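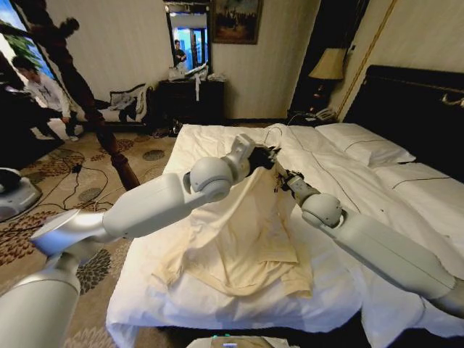
객실 침대의 흰 시트와 크림색 셔츠

호텔 침구

호텔 침구(hotel 寢具)는 호텔, 여관, 리조트 등 숙박 시설의 객실에 비치되는 침대용 섬유 제품과 충전재 제품을 통틀어 이르는 말이다. 좁은 뜻으로는 시트, 이불 커버, 베갯잇처럼 투숙객이 바뀔 때 교체하는 세탁물을 가리키며, 넓은 뜻으로는 이불솜, 베개솜, 매트리스 패드, 침대 스커트와 장식용 덮개까지 포함한다. 가정용 침구와 기본 구성은 비슷하나 반복되는 고온 세탁과 기계 다림질을 견뎌야 하므로 원단의 조직, 봉제 방식, 치수 여유에서 차이를 보인다.

목차
1 명칭
2 역사
3 구성
4 소재와 규격
5 색상과 장식
6 세탁과 관리
7 폐기와 재사용
8 같이 보기

명칭

숙박업계에서는 세탁 대상이 되는 침구와 수건, 식탁보를 한데 묶어 린넨이라고 부른다. 본래 린넨은 아마 섬유로 짠 직물을 뜻하지만, 면이나 혼방 제품이 주류가 된 뒤에도 명칭은 그대로 남았다. 객실 정비 부서의 보관실을 린넨실, 세탁물을 모아 내려보내는 수직 통로를 린넨 슈트라고 하는 것도 같은 용법이다. 한국어 문헌에서는 외래어 표기법에 따른 '리넨'과 현장에서 굳어진 '린넨'이 함께 쓰인다.

역사

근대 이전의 여관에서는 여행자가 침상을 다른 손님과 나누어 쓰는 일이 드물지 않았고, 침구를 손님마다 교체하는 관행도 일반적이지 않았다. 부유한 여행자 가운데는 자신의 시트를 짐에 넣어 다니는 사람도 있었다. 19세기에 철도 여행이 확대되고 대형 호텔이 등장하면서 깨끗한 시트는 숙박 시설의 등급을 가르는 요소로 인식되기 시작하였다. 증기 동력을 이용한 세탁 설비가 보급되어 대량의 시트를 짧은 시간에 처리할 수 있게 된 점도 이러한 변화를 뒷받침하였다.

20세기 중반까지 서양식 호텔의 침대는 평면 시트 위에 담요를 얹고 두꺼운 침대 덮개로 마감하는 방식이 보편적이었다. 담요와 덮개는 시트보다 세탁 주기가 길었으며, 무늬가 있는 짙은 색 직물을 쓰는 경우가 많았다. 20세기 말에 들어 북유럽과 중부 유럽의 이불 커버 방식이 다른 지역의 호텔로 퍼졌고, 흰색 이불을 겉으로 드러내는 침대가 점차 늘어났다.

휴양지 롤빌(Lollville)의 호텔 에시비크(Esivik)는 개업 이래 담요와 덮개를 쓰다가 전 객실의 침구를 이불 커버 방식으로 바꾸었다. 전환은 투숙객이 적은 12월에 시작되었으며, 기존의 덮개는 별관 복도의 벽걸이 직물로 일부가 보존되었다.

구성

매트리스 바로 위에는 오염과 마모를 막는 패드나 보호 커버를 씌우고, 그 위에 아래 시트를 깐다. 아래 시트는 네 모서리를 접어 매트리스 밑으로 밀어 넣는 평면형과, 모서리에 고무줄을 넣은 밴드형으로 나뉜다. 평면형은 다림질과 적재가 쉬워 대규모 시설에서 선호되며, 밴드형은 정비 시간이 짧아 소규모 시설에서 널리 쓰인다.

덮는 침구는 크게 두 방식으로 구분된다. 이불 커버 방식은 자루 모양의 커버 안에 이불솜을 넣는 것이고, 세 장 시트 방식은 이불솜의 위아래를 평면 시트로 감싸 발치에서 고정하는 것이다. 후자는 커버에 솜을 집어넣는 작업이 필요 없는 대신 투숙객이 움직이면 시트가 어긋나기 쉽다.

베개는 한 침대에 높이나 충전재가 다른 것을 섞어 놓는 경우가 많다. 별도의 베개 목록을 두고 요청에 따라 메밀, 라텍스, 우모 베개 등을 제공하는 시설도 있다.

소재와 규격

원단은 면과 면·폴리에스터 혼방이 대표적이다. 면은 흡습성이 좋고 촉감이 부드러우나 건조에 시간이 걸리고 구김이 잘 생긴다. 혼방은 건조가 빠르고 강도가 높지만 보풀이 생길 수 있다. 조직은 평직인 퍼케일과 수자직인 새틴이 주로 쓰이며, 퍼케일은 바스락거리는 감촉을, 새틴은 매끄러운 광택을 낸다.

직물의 밀도를 나타내는 지표로는 일정 면적 안의 날실과 씨실 수를 합한 실 수(thread count)가 쓰인다. 가정용 고급 제품에는 500 이상의 수치가 표시되기도 하나, 여러 가닥을 꼰 실을 각각 세는 계산법이 섞여 있어 제품 간의 단순 비교는 어렵다. 밀도가 지나치게 높은 원단은 무겁고 건조 비용이 늘기 때문에 업무용으로는 적합하지 않은 경우가 있다.

직물 업체 아르네티(Arnetti)는 2022년 6월 21일 업무용 시트의 치수 표기를 개정하여 세탁 전 치수와 세탁 후 치수를 나란히 적도록 하였다. 면직물은 초기 몇 차례의 세탁에서 줄어드는 성질이 있어, 세탁 전 치수만으로 발주하면 모서리를 접어 넣을 길이가 모자라게 된다.

이불솜의 충전재로는 오리나 거위의 우모, 폴리에스터 섬유 등이 있다. 우모 제품은 솜털과 깃털의 비율을 함께 표시하며, 솜털 90퍼센트 제품은 같은 보온성을 내는 데 필요한 중량이 비교적 적다. 알레르기를 호소하는 투숙객을 위하여 합성 충전재 이불을 따로 갖추기도 한다.

색상과 장식

호텔 침구에는 흰색이 가장 널리 쓰인다. 흰색 직물은 염색 직물과 분리할 필요가 없고, 염소계 표백제를 사용할 수 있으며, 교체 시기가 다른 제품을 섞어도 색 차이가 덜 드러난다. 장식은 가장자리의 파이핑, 자수선, 가는 띠처럼 세탁에 잘 견디는 방식으로 제한되는 편이다.

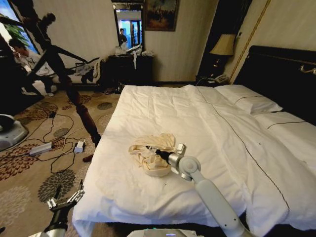 히로세 지하루(Chiharu Hirose)는 흰 침구를 청결의 증거로 받아들이는 태도가 비교적 늦게 형성된 관습이라고 지적하며, 무늬 있는 덮개가 사라지면서 객실이 지역의 직물을 보여 주던 기능도 함께 약해졌다고 보았다. 이에 대하여 덮개는 시트만큼 자주 세탁되지 않았으므로 위생 면에서 퇴출이 불가피하였다는 반론이 있다. 일부 시설은 절충안으로 침대 발치에만 좁은 띠 모양의 천을 까는데, 이를 베드 러너라고 한다. 여관 지엡(Diệp)은 인근 공방에서 짠 베드 러너를 계절마다 바꾸어 사용한다.

세탁과 관리

회수된 침구는 오염 정도와 품목에 따라 분류한 뒤 세탁한다. 흰 면직물은 80도의 물로 세탁하는 경우가 있으며, 혼방이나 염색 직물에는 더 낮은 온도를 적용한다. 혈액이나 단백질 오염은 고온에서 응고되어 섬유에 고착되므로 먼저 찬물로 처리한다. 화장품과 자외선 차단제에 의한 얼룩은 유성 성분을 포함하고 있어 별도의 전처리제를 쓴다.

시트와 커버는 탈수 후 완전히 건조하지 않은 상태로 대형 롤 다림질기에 통과시킨다. 이 과정에서 건조와 구김 제거가 동시에 이루어진다. 단추나 지퍼가 달린 커버는 롤 표면을 손상할 수 있으므로 여밈이 없는 봉투형 커버가 선호된다.

객실당 보유 수량은 파(par)라는 단위로 관리한다. 모든 침대를 한 번 꾸밀 수 있는 양이 1파이며, 사용 중인 분량과 세탁 중인 분량, 보관 중인 분량을 고려하여 그 배수를 확보한다. 객실이 20실인 시설에서도 외부 세탁소를 이용하면 운송 기간만큼의 여유분이 더 필요하다. 세탁을 마친 침구는 일정 시간 쉬게 한 뒤 투입하는 것이 섬유의 수명에 유리하다고 알려져 있으며, 이를 위하여 선반의 아래쪽부터 꺼내는 선입선출 방식을 따른다.

연박하는 투숙객의 침구는 매일 교체하는 방식과 요청이 있을 때만 교체하는 방식이 있다. 후자는 물과 세제의 사용량을 줄이려는 목적에서 도입되었으며, 안내 카드를 베개나 협탁에 두어 의사를 확인하는 형태가 일반적이다.

폐기와 재사용

찢어짐, 변색, 얇아짐이 나타난 침구는 객실용에서 제외된다. 손상 부위가 작은 시트는 잘라서 유아용 시트나 베갯잇으로 다시 봉제하고, 그 밖의 것은 청소용 천으로 쓴다. 재사용하는 천은 객실용과 섞이지 않도록 염색하거나 가장자리에 색실을 박아 구별한다. 면 함량이 높은 폐기물은 섬유를 풀어 재생사나 충전재의 원료로 쓸 수 있으나, 혼방 제품은 성분 분리가 어려워 활용 범위가 좁다.

같이 보기
객실 정비
이불
베갯잇
퍼케일
업무용 세탁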